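The repair mornings at Hikside are moving. From July the group meets in the back hall at Brallwood, and the doors open at 9:30 a.m. as before. Entry is through the side gate. The front steps are closed while the railing is replaced.

Juraj Sýkora has put together the notes on table care that several readers asked for after the last newsletter. They follow the room details.

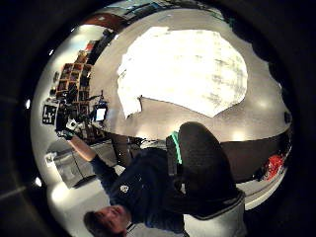
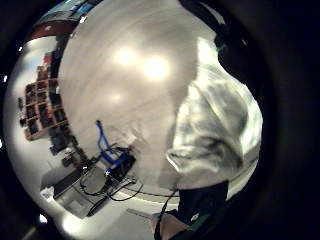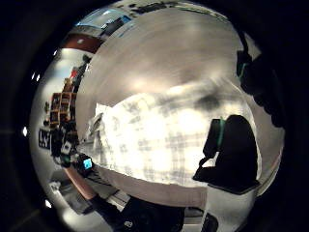
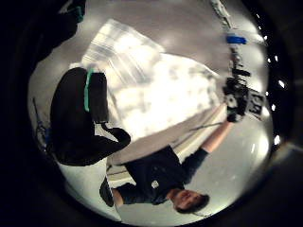 ## The new room

The hall at Brallwood is smaller than the one we are leaving, but it has better light and a sink with hot water. There are power outlets on both long walls. Please bring your own extension cord if you plan to use a sander or a heat gun, and tape the cord down where it crosses the floor.

Parking is on Bedoya Lane. The lot behind the hall belongs to the dental office and is for their patients only. If you have something heavy to drop off, you can pull up at the side gate, unload, and then move the car.

Storage is limited to 2 cabinets. We can hold a piece between sessions if it fits on a shelf and has a tag with your name and phone number. Anything left for more than 7 weeks will be offered to the next person who can use it.

## Looking after a tabletop

*Notes by Juraj Sýkora*

Most tables that come to us have the same few problems: white rings, dull patches, sticky spots, and loose edges. You can fix a lot of this at home in an evening.

**Find out what the finish is.** Turn the table over or look inside an apron and find a spot that doesn't show. Put one drop of rubbing alcohol on it and wait a minute. If the finish goes soft or tacky, it is probably shellac. If nothing happens, try a drop of lacquer thinner. Lacquer will soften. Varnish and most modern finishes may wrinkle a little or do nothing. Open a window for this and keep the cans closed.

**White rings.** A white ring usually means moisture has gone into the finish and has not reached the wood. Leave it alone for a day or two first. Some rings fade by themselves. If it is still there, rub it lightly with a soft cloth and a little plain petroleum jelly, leave it overnight, and wipe it off in the morning. Dark rings are a different matter. The water has reached the wood, and the finish has to come off before you can treat the stain.

**Sticky spots.** These are mostly old polish and hand grease. Use warm water with a few drops of dish soap, wring the cloth out well, and work on a small area at a time. Dry it right away. Mineral spirits will take off what the soap leaves. Do not use spray polish on top of a sticky surface. It makes the next cleaning harder.

**Dull patches.** Clean the whole top before you decide it needs more. If it is still dull, a thin coat of paste wax will help on most finishes. Put on less than you think you need. Wait until it hazes, then buff with a clean cotton cloth, going with the grain.

**Loose edge banding.** Iron-on banding can often be pressed back down with a household iron on medium, with a sheet of parchment paper in between. Hold a block of wood against it while it cools. If the glue is crumbly, scrape it out and use contact cement.

**Veneer that has lifted.** Please bring this one in. It is easy to crack a sheet by forcing it flat, and we have clamps and a syringe for getting glue underneath.

## Supplies

Tromarari, the hardware store on Mill Street, is giving our members a lower price on wax, sandpaper, and wood glue. Say at the counter that you are with the Hikside group. They do not stock hide glue, so we will keep ordering that together. The next order goes in at the end of July and there are 2 jars left in the cabinet until then.

The parts fund stands at $176. We would like to use it for a set of bar clamps. If you have a set you no longer need, tell Juraj before we buy new ones.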